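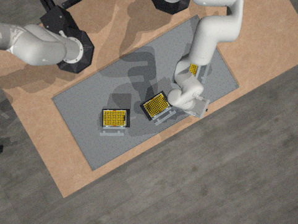 浅色桌面上的灰垫子

自驾去海边，行李怎么装车

我们家今年的自驾定在2019年7月，来回1738公里，两个大人两个孩子，一辆不算大的旅行车。前几年我装车基本靠蛮力，后备箱盖压下去、能锁上就算赢，结果半路孩子要换件衣服，得在服务区把所有东西搬下来一遍。今年换了个装法，顺手很多，写下来给同样拖家带口的朋友参考！

第一步：先按“什么时候用”分堆
别按人分。我以前一人一个箱子，看着公平，其实每到一站四个箱子全得开。现在分成路上用的、中途过夜用的、到了海边才用的。我们中途在Tarnmont住一晚，所以过夜那包只装四个人的睡衣、牙刷、第二天的衣服和充电线，到了旅馆我拎一个包上楼就行，其他的都留在车里（贵重的当然随身带）。

第二步：箱子换成软包
硬壳箱在飞机上好用，在车里真是浪费地方，轮拱旁边那块总也塞不进去。我买了一个70升的Troton软包，专门装到海边才用的东西：泳衣、沙滩巾、潜水镜、孩子的薄外套。沙滩巾卷起来竖着放，空隙里塞袜子和凉鞋，凉鞋先套个塑料袋。 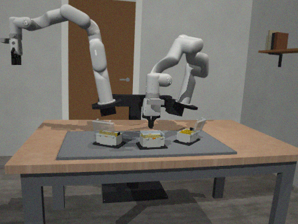
第三步：重的放低，靠着后排座椅背
水、罐头、工具都放最下面，贴着椅背，急刹车的时候不会往前飞。过夜包放在靠后备箱门的位置，开门就能拿到。雨伞和一件防水外套塞在最上面，去年我们过山口碰上大雨，伞压在最底下，我淋着雨翻了半天，老公在车里笑……
装完从驾驶座看一眼后视镜，后窗要是挡住了就得重来，别偷懒。车顶箱我们也试过，朋友Huiling Zheng借给我的，装是能装，但是风噪大，高速上油耗也上去了，四口人一周的行李我觉得用不着。

第四步：路上用的放在脚边
一个小保温袋，里面是水、切好的黄瓜、面包和奶酪（巧克力就算了，七月的车里你懂的）。再来一个布袋，装湿巾、垃圾袋、晕车药、画本。孩子的玩具每人限一个小袋子，自己选，选完自己背，这条我坚持了三年，效果特别好。

第五步：证件和零钱
护照、驾照、行驶证、车险单放一个透明文件袋，搁在副驾驶的手套箱里，过境的时候一伸手就递出去。过路费最好备一点现金，我们单程交了47欧，有个收费口的刷卡机那天坏了，后面排了好长的队，我当时特别庆幸带了硬币。出发前手机里也拍一份证件照片，存好，没信号的时候也能打开。

第六步：给回程留地方
这个我年年忘。去的时候塞满了，回来就多出橄榄油、贝壳、一个不知道谁买的充气鳄鱼。今年我在软包里叠了一个空的大购物袋，脏衣服全进购物袋，压扁了垫在最下面，软包就空出来放新东西。住Radulović家民宿的时候，房东还能用洗衣机，走之前洗一遍，回家就轻松多了。

胎压记得按满载的数值打，车门框上有贴纸写着。我们第一年没注意，开到Kaneo才在加油站补的。

有人在上一篇下面问四个人的衣服到底带几套：我是每人四套加一套长袖，中途洗一次，够用了。防晒霜我倒是每次都带少，海边小店卖得又贵，今年直接装了两瓶大的。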